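The Wistine riser recliner, reviewed from inside it
By Ailsa Niven

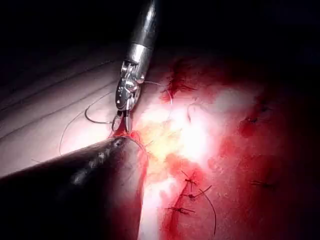
Last changed 1 June 2024 (corrected the bit about the castors)

I had an operation last August. It was a routine one, in the sense that it was routine for everybody else in the room, and I was sent home with a leaflet. The leaflet said no lifting, no driving, no stretching, and to "rest in a supportive chair". We owned a sofa from which two grown men had once failed to extract my aunt. So I bought a chair.

The Wistine comes in three colours: Oat, Pebble and Fog. I laid the swatches side by side on the windowsill and can report that these are one colour photographed at different times of day. I chose Pebble. It cost £800 including delivery, which put it well below the leather ones and well above the one in the supermarket leaflet that looked like a car seat.

Delivery and putting together

Two cheerful men brought it to the front door and would not bring it any further, as that is a different service. Ross Matheson from next door helped get it into the living room. The back comes separately and slots on to two metal rails until it clicks. Ours clicked on one side. Ross leaned on the other for a while and said he was fairly sure it had clicked in spirit, and it has held ever since.

There is a booklet. It has 34 pages, of which 9 are warnings, and the rest explain in several languages that you should plug it in. You will not need tools, but you will need a socket nearer than you think. The lead is mean. I have an extension cable running behind the bookcase, where the booklet specifically asks me not to put one.

Sitting in it

Very good. I was prepared to be sour about this and can't manage it. The seat is firm without being a bench, and the arms are wide enough for a plate on one side and a mug on the other, provided you never then press the button. The head cushion is held on by a strap and weighted at the back, so it can be moved up and down for people of different heights. I'm five foot two and most chairs of this sort push my chin into my chest. In this one I could see the television.

The footrest comes up first and the back goes down after it, and you can't have one without the other. If you want to sit bolt upright with your feet up, as I did for the whole of the first fortnight, you have to stop it at a certain point and stuff a pillow behind you. The dearer model has two motors and does them separately. I didn't buy the dearer model, and I thought about this every evening.

The rising part

This was why I wanted it. You hold the button and the whole chair tips gently forward until you are standing, or near enough. In the early days I could not have got up any other way without making a noise. It takes long enough that you should set off before you need the loo. The kettle will have boiled and clicked off by the time you arrive. It is also impossible to leave a room in a temper in this chair, as my husband has pointed out more than once.

The handset

It has 4 buttons, and two of them look the same in the dark. One lifts you to your feet and the other lays you flat. I leave the rest to you. I put a blob of nail varnish on the one for up and would advise the same. The handset lives in a pocket on the right, with no option for the left, and the pocket is exactly deep enough to lose a pair of glasses in.

Small complaints

The motor hums. It isn't loud, but the dog leaves.

The fabric shows every drop of tea and then, after a wipe with a damp cloth, shows where you wiped.

I said in the first version of this page that it had castors. It has feet, and a small bar at the back that I took for castors and that does nothing when pushed. If you want to hoover underneath, put it in the fully risen position and crawl.

What else I looked at

I tried the Bamamden in a showroom and liked it, but the arms were narrow and the salesman kept pressing the button for me. The Pruitt is cheaper and has a massage function like being leaned on by a washing machine. I'd have waited for the Prernutura if it had been in stock.

Would I buy it again

Yes, with the second motor. I've been perfectly well since before Christmas and was meant to sell it on, and there has been some interest, but I keep being in it when people ring.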